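Cludbridge Textile Care List
Archive: November, by thread

Subject: Re: Folding and storage of the blue jerseys
From: Séverine Sabatier
To: Members of the list

Dear colleagues,

I write in reply to the inquiry from Oksana Hnatiuk, which is quoted in part here for the convenience of those who have recently joined.

> The Ratine store is to receive 65 club garments before the end
> of November. Most are royal blue with ribbed trim in white and
> red. May we fold them on an upholstered surface, or is a hard
> table required? We would also welcome guidance on the cuffs,
> which hold a crease very easily.
> Oksana Hnatiuk, Fokwood

The use of an upholstered surface is acceptable for knitted garments, provided that the cover is clean and free of lint. A woven gray cover is suitable for blue and white pieces, as stray threads of either color are readily noticed against it.

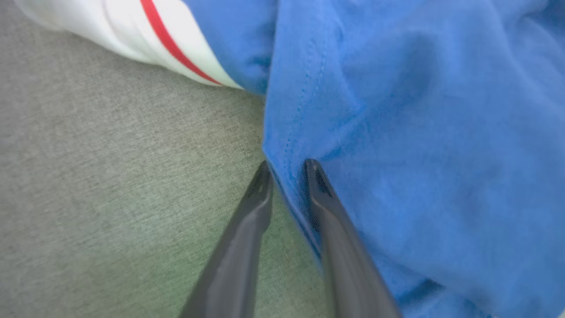 Page last changed: November, 4:02 p.m.

Garments should be separated before folding begins. Where white and blue fabric lie together, members are asked to lift the upper piece clear and not to draw it out from underneath. Broad, soft wrinkles in the blue knit may be smoothed by hand. Pressing is not recommended at this stage.

The cuffs merit particular attention. Ribbed trim should be held at its end and eased straight along the line of the stripes. The sleeve is then laid flat before the body of the garment is turned. Raphaël Hoarau has asked that the trim never be stretched to match a template, and the Hervieu guidelines have been amended accordingly.
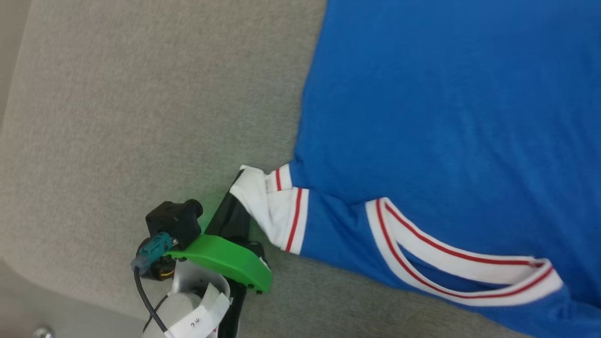

Folding and storage

1. Lay the garment face down and bring the sleeves in across the back.
2. Keep striped bands outermost, so that they are not creased beneath the body.
3. Fold twice, from the hem toward the collar.
4. Stack no more than four garments to a box.

White sections should be examined along their lower edges before the final fold. Any piece with an uneven or frayed outline is to be set aside for Inese Liepiņa. 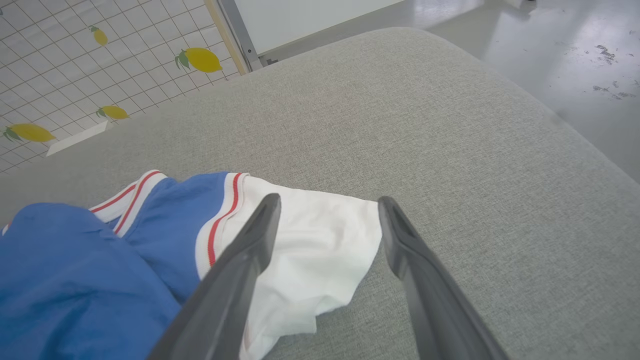 Blue and white garment with striped ribbed trim, lying crumpled.

Members who require boxes may apply to Timothée Millet at the Hervieu office. Requests from Fokwood will be filled first.

Respectfully,
Séverine Sabatier
Cludbridge Textile Care List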